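**Why does cloth wrinkle?** (kids page, 14 Dec 2021)

Quick one this week. Grab a T-shirt. Scrunch it up, sit on it, count to 40. Now look. Lines everywhere! Where did they come from?

Start small. Cloth is made of threads. Threads are made of fibers, thinner than a hair. And fibers are made of long, long chains of stuff too tiny to see, even with a school microscope. The chains lie side by side and sort of hold hands.

When you bend cotton, some of those hands let go. Then they grab on again in a new spot. The bent spot. So the cloth "remembers" the bend, and thats your wrinkle.

Water makes it easier. A little water sneaks in between the chains and loosens them up. That's why a shirt left damp in a ball dries all crumpled. Same with sweat behind your knees on a long car ride.
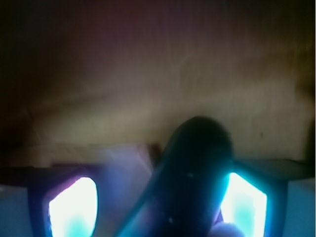 Heat loosens the chains too. An iron uses both tricks, heat and steam. The chains let go, the iron presses everything flat, the cloth cools and the chains grab on again. Flat this time. (Irons are a grown-up job. Ask first.)

Not all cloth acts the same:

- Cotton and linen: wrinkle like crazy
- Wool: springy, fibers are curly, bounces back pretty well
- Polyester: kind of a plastic, soaks up almost no water, stays smooth

Try it! You need 4 scraps of different cloth and 4 rubber bands.

1. Wet two scraps, leave two dry.
2. Roll each one into a tight ball. Rubber band on.
3. Leave them overnigth.
4. Open them up. Wich one is worst?

Write down your guess BEFORE you open them. No changing it after.

Bonus: hang the worst one in the bathroom while somebody takes a hot shower. Check it after. Any lines gone?

Next time: why socks get holes at the toe first.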